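Kestthorpe Listings: gig, panto and open-audition notices

Last updated 22/01/2026 by Angus Lowther

What you get
A folder of what's-on notices for Kestthorpe and the villages that pretend not to be part of it. Tribute acts, touring musicals, brass bands, one hypnotist who keeps coming back. Each row has a title, venue, start time and ticket price, plus a free-text field called notes, where most of the trouble lives.

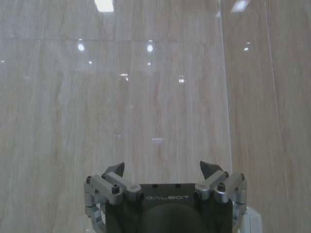 Gripper housing with GALBOT lettering.

Loading it
Unzip, then point Jovudach at the folder. Anything that reads CSV will do, but Jovudach copes with the pound signs. Allow 30 seconds on an old laptop.

Known problems
Doors and curtain-up times were merged until July, so early rows may send you to the Bolger Rooms 40 minutes before anyone lets you in. 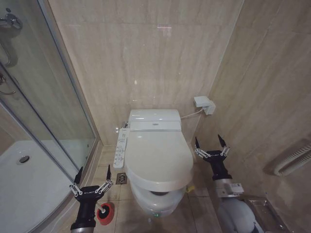
"The Bolger" and "Bolger Rooms" are the same venue. "Bolger Arms" is a pub, and its quiz is in here 20 times under 3 spellings. Ashton Gilchrist wrote the script that removes duplicates — it is called cistico, after the Cistico Players, whose name it kept deleting.

Prices marked "from" are the cheapest seat, usually behind a pillar.

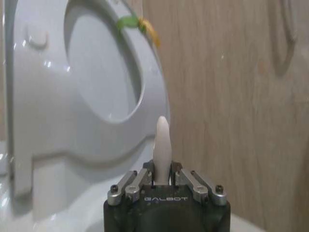 Cancelled shows stay in, with status set to off. Postponed shows also say off, then turn up again as new rows — please don't report these as ghosts.

Licence
Use it for what you like, and credit Kestthorpe Listings. Corrections go to Angus, with the row number.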